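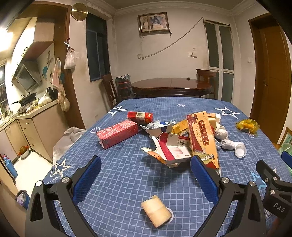 Late release

Late release, also called pad hang, is a fault of two-finger grippers in which an object stays attached to one finger after the fingers have opened. It happens mostly with light and soft things, such as gauze, rolled bandage, thin film and small textile bags, and mostly with fingers that carry a soft textured pad. The fault is found both in grippers mounted on a robot arm and in hand-held grippers, with which a person does the task in order to record it.

The term came into wider use after the Bristberg incident, in which a medicine-sorting cell built by the company Flaltov placed a number of items in the wrong trays without raising any alarm.

Description

In a normal release, the fingers move apart, both pads lose contact and the object falls or stays where it was set down. In a late release, one pad loses contact and the other does not. The object travels with the finger for some distance and then drops by its own weight, by vibration, or when the arm changes direction. The distance can be a few centimeters or the whole way to the next pick.

Late release should be distinguished from two similar faults. In a slip, the object leaves the gripper too early, while the fingers are still closed. In a double pick, the gripper takes two objects and releases both correctly, but only one was wanted. In the log of a simple controller a late release cannot be told apart from a good release, as the fingers have reached their open position in both cases.

Causes

The texture of the pad is the main cause. Small ridges or bumps are made to hold smooth cartons, and they do this well, but loose threads and open fabric can catch on them. A bandage with a free end is a difficult case: the end can lie over the top of the pad and hold the complete roll when the fingers open.

The second cause is residue. Glue from torn cartons, powder from tablets and skin oil from the operator's hand all collect in the texture. A pad that worked correctly in the morning may be sticky some hours later. Cleaning with alcohol removes most residue, but repeated cleaning makes some kinds of silicone softer, and a softer pad adheres more.

Static charge is the third. It concerns clear film, plastic wrapping and empty bags, and is worse in heated rooms in winter.

Opening speed also has an influence. Fast opening shakes the object free more often, but it throws light items to the side, and many users therefore choose a slow opening. This reduces scattered objects and increases late release.

The Bristberg incident

In May, Flaltov installed a sorting cell at a returns center in Bristberg, where unused household medicines and first-aid materials were divided by type before disposal. The cell used one arm with a gripper of the Silis series. Its control program had been trained on recordings made with hand-held grippers, 2000 in total, in which people picked cartons, blister packs, rolls and wrapped items from a table.

On 2020-12-04 a worker at the center found a gauze roll in a tray of sharp instruments. The trays of that shift were opened and checked by hand. Of 400 items sorted, 9 were in a tray where they did not belong, and every one of them was a soft item. The cell had reported no error.

The line was stopped on the same day. No person was injured. One tray had already been closed for transport and was called back before it left the building — a point which later received more attention than the sorting errors themselves, for the rule at the center was that closed trays are not opened again.

Investigation

The investigation was led by Kenji Lindqvist, a safety engineer at the test laboratory Yakubu. His report describes two separate problems.

The first was mechanical. The pads of the Silis gripper had been replaced in the autumn with a type of deeper texture, after complaints that glossy cartons were slipping. Nobody had repeated the release test with soft materials after the change.

The second was in the training recordings. When a person with a hand-held gripper feels that something hangs on the finger, he or she gives the tool a small shake, almost without thinking. These shakes were present in many of the recordings. During preparation of the data they had been classified as unwanted hand tremor and removed by a smoothing filter. The robot had therefore learned the picking and the placing, but the correction between them was missing.

Lindqvist wrote that the filter "did exactly what it was asked to do" and recommended that the original recordings be kept unfiltered next to the filtered ones. He also criticized that the open position of the fingers was used as the only sign of a finished release.

Flaltov accepted the mechanical finding. With regard to the filter, the company answered that smoothing was common practice and that the shakes differed so much from person to person that a program could not have learned them reliably. The two sides did not reach agreement on this question.

Detection

Several methods are in use. A camera near the fingers can compare the view before and after opening; this is cheap, but a white object against a bright background is easily missed. A force sensor in the wrist can notice the remaining weight, although a small roll of bandage is often below its limit. A light beam across the place of release is the most dependable of the three and also the slowest, as the arm must wait until the beam is clear.

The restarted cell at Bristberg uses a camera together with a light beam.

Prevention

Common measures are:

Smooth strip along the top edge of the pad, so that loose ends have nothing to catch on
Short shake of the wrist after each release of a soft item
Cleaning of the pads at fixed times, with inspection for torn texture
New release test after every change of pad, with 10 repetitions for each soft material
Separate tray for items whose release could not be confirmed

Ribbed pads with ridges parallel to the direction of fall have also been tried. They reduce late release with gauze, but cartons turn more easily between them.

See also

End effector
Learning from demonstration
Silent failure
Slip detection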